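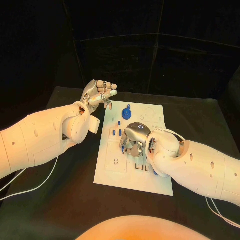
Both arms over the peg board in the Stenanness workshop. The right hand is down among the blue parts, the left one is held above the corner.

Kgomotso Ntuli asked me to come after four in the afternoon, when the man with the table saw has gone home. The shared workshop in Stenanness is one long room with a low ceiling, and every member has a piece of it. Hers is at the back, behind black fabric. I had to lift the fabric with my elbow, for I was carrying the coffee.

She started to build the robot at home, in the second bedroom, and moved it here in October when the door of the bedroom could not be closed anymore. Her partner in the build is Jacobus Steyn. He repaired elevators for most of his life and he still talks about the arms as if people will ride in them. "She writes the programs and I tighten the screws," he said. Ntuli said this is too modest, and that the shoulders were his design from the first drawing.

They call the robot Plorkitier. I asked what the name means and they looked at each other for a while. "It was the name of the folder," said Ntuli.

The work at the moment is the board. It is a flat white panel with black outlines printed on it, and small blue parts which have to go to their places. There are pegs, and there is a round piece like a knob, which Steyn calls the mushroom. The robot has to take hold of a peg, lift it, carry it to an outline and put it down standing.

"People come in and say, my child can do this," Ntuli told me. "Yes, I know. I have also seen children. But the child did not have to be bolted together first."

I asked why she did not begin with something more useful, for example a cup. She answered that a cup forgives too much. You can hold it in a wrong way and it still comes up from the table, and then you believe that your hand is good. A peg is narrow, and when the fingers close one side before the other, it turns. "With the peg I can see my mistake in the same second. With the cup I see it one week later, on the floor."

She keeps a notebook with every attempt that she considers a real one. On the day of my visit the last number in it was 833. Of these, 458 are marked with a small circle, and a circle means that the peg was standing on its outline when the hand opened. I said that this is more than half. Steyn said that an elevator which arrives more than half of the time is a staircase.

The two hands are not the same kind. The right one is silver-grey and has a small ring of blue light on its back. The left one has pale fingers with metal hinges between the parts. I supposed there was a deep reason for the difference, but Ntuli said it was money. The silver hand was bought secondhand through Sithole, a small parts dealer two streets away, and it took her three evenings only to make it answer. The left hand came later, from another source, and it has different ideas about where zero is.

"I have two hands and two languages," she said. "When I tell both to close a little, one closes a little and the other one makes a fist. So I wrote a table in between, which translates. It is the ugliest part of all my code and it is the part I would save from a fire."

For now the right hand does the pegs and the left hand waits in the air. The plan is that the left will hold down the edge of the board, which likes to slide on the cloth. Steyn wanted simply to screw the board to the table. They have argued over this since the winter. Her opinion is that a robot with two arms should not need screws. His opinion is that everything needs screws.

Some of the covers on the wrists are not closed, and you can look inside to the wiring. I asked if this is for cooling. "It is for me," said Steyn. He explained that he opened and closed the right wrist so often that the threads in the plastic began to go, and then he stopped to close it. He will print new covers when the cables have found their final way. He has said this already in spring, according to Ntuli.

The dark cloth and the curtains were her idea. Before, the camera looked at the whole workshop, and the program was sometimes very interested in a yellow bucket. She bought the fabric at Skinstead, the curtain shop by the bridge, where the lady asked her for which window it was. The cloth on the table makes wrinkles, and she irons it, but not often. The two seams in the curtain she wanted to hide, and then she found that the program does not care about seams.

I stayed until seven. We did not talk very much in the last hour. Ntuli sat with the laptop on her knees and changed one value, looked, changed it back. Steyn was sorting washers into a tin. From time to time one of them said a number and the other one said no.

Before I left I asked what comes after the board. Steyn would like that the robot can hold a lamp for him while he works below the table. Ntuli wants first the knob, the mushroom. It is wide at the bottom and narrower on top, and neither hand has learned yet where to take it. She has given it a separate page in the notebook - with a title, underlined two times - and the page was still empty when she showed it to me.

The coffee I had brought was standing on the shelf the whole time. It is not allowed near the table.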